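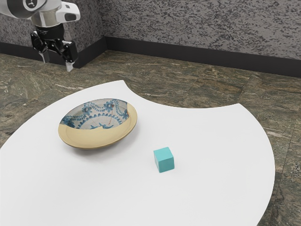 白い天板の奥の縁へ伸びるロボットアーム

陶磁器の充填修復

陶磁器の充填修復(じゅうてんしゅうふく)とは、割れたり欠けたりした器のなくなった部分を、石膏や樹脂などの別の材料で埋めて、もとの形がわかるようにする作業のことです。日本だと「欠損部の補填」と書いてある本も多いですね。私はこの項目をもう何年もちまちま書き足していて、趣味の偏りがかなり出ていますが、そこは大目に見てください。

用語について

「接合」と「充填」はよく混同されます。接合は残っている破片どうしをくっつけること、充填は破片のないところを新しい材料で埋めることです。それから「補彩」は、埋めたところに色をのせること。この三つは別々の工程で、接合だけで終わる器もあれば、充填まではするけれど補彩はしない、という器もあります。私が最初に通ったプラドホルム(Pladholm)の講座では、ヘザー・マキヴァー先生が初日にこの区別を黒板いっぱいに書いてくれました。字がものすごく大きかった!

金継ぎとの関係

質問がいちばん多いのがここです。金継ぎは漆で継いで、継ぎ目を金などの粉で飾る技法で、欠けた部分を漆の下地で埋めることもあるので、広い意味では充填を含みます。ただ金継ぎの場合は直した跡そのものを見どころにしますし、器をまた食卓で使うことも考えます。博物館の充填修復は展示と保存が前提で、あとから取り外せることが重んじられるんです。見た目は似ていても、材料選びがずいぶん違ってきます。ちなみに漆は一度固まると溶剤でなかなか溶けません。

材料

昔から使われているのは石膏です。安くて、固まるのが早くて、削りやすい。欠点は水を吸うことと粉が出ること、それに素地のやわらかい土器に直接つけると塩分が移る心配があることです。そのため、割れ口に薄いアクリル樹脂を塗ってから石膏を盛る人もいます。

磁器の場合はエポキシ樹脂もよく選ばれます。透明感が出せるので薄手の白磁には向いていますが、年月がたつと黄ばみやすいのが悩みどころ。軽い中空の充填材や、炭酸カルシウムを混ぜたパテもあって、私は小さな欠けならパテ派です(手が汚れるのも含めて好きなんです)。私の町の画材屋にはヴォーキン(Vorkine)という200グラム入りの補修パテが置いてあって、練習用の皿はだいたいこれで埋めてきました。

色をどこまで合わせるか

ここは人によって本当に意見が割れます。大きく分けると、周囲と見分けがつかないところまで描き込むやり方と、少し離れればなじむのに近づけば区別できるくらいに抑えるやり方、そして無地のまま残すやり方があります。

描き込む場合、困るのは失われた文様がわからないときです。左右対称の唐草なら反対側を写せますが、人物や風景だと推測になってしまう。ギレスピー・ゲデスさんの講演録では、推測で描いた山がひとり歩きして、別の本にオリジナルの図柄として載ってしまった話が出てきます。読んでいて冷や汗が出ました。

無地で残す場合も、色選びは簡単ではありません。真っ白な石膏のままだと、そこだけが目に飛び込んできます。染付のような青い絵のある器なら、地の色より少し暖かいクリーム色や灰色がかった白にすると、目が自然と古い絵のほうへ向かう感じがします。艶を落とすのもよく使う手ですね。

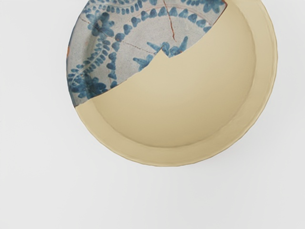 作業の流れ

まず記録です。破片の数、古い接着剤の有無、汚れの具合を書き留めます。次に洗浄。金彩や上絵があるときは水につけないで、綿棒で少しずつ進めます。

接合が済んだら、残っている側の内面に歯科用ワックスの板を当てて型を取り、その型を欠けた側へずらして裏から固定します。そこへ充填材を流すと、カーブがかなり素直につながってくれるんですよ。口縁は少し高めに盛っておいて、固まってから削るのが楽です。

削りは粗いものから細かいものへ。私は刃物でおおまかに落としたあと、サンドペーパーを5種類ほど順番に使います。隣の釉薬を傷つけないように、境目には必ずテープを貼ります。指の腹でなでて段差を感じなくなったらおしまい、と言いたいところですが、翌朝触るとたいていまた気になるものです。

色見本と照明

補彩や充填材の調色では、光がとても大事です。昼の窓辺でぴったりだった色が、展示室の電球の下では緑に転ぶことがあります。メタメリズム(条件等色)と呼ばれる現象で、顔料の組み合わせが違うと起こります。避けるには、実際に展示する光の下で試すのがいちばん確実です。

もうひとつ、面の向きによる見え方の違いもあります。一色に塗ったものでも、光の当たり方しだいで淡く見えるところができますよね。平らな見本板だけで色を決めると、曲がった器にのせたときに「あれ?」となるので、私は立体の見本も作ることをおすすめしています。 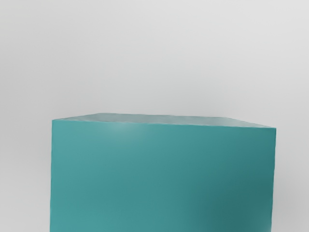 青緑色の立方体。前面の左上寄りがやや淡く見える

記録と公開

直したところをあとから見分けられるように、充填の範囲を図に描いて残します。紫外線を当てると樹脂がオリジナルの釉薬と違う光り方をすることが多いので、その状態の写真を添えることもあります。

プラドホルムの資料室では、2018年11月24日に修復台帳の閲覧が始まりました。私が見せてもらったのは整理番号2254の小皿で、担当者の欄にはムハーリ・モンクリーフとあり、充填材の配合が余白に鉛筆で書き足してありました。台帳は全部で166冊。まだ最初の棚しか読めていません。

関連項目

金継ぎ
染付
石膏
補彩
メタメリズム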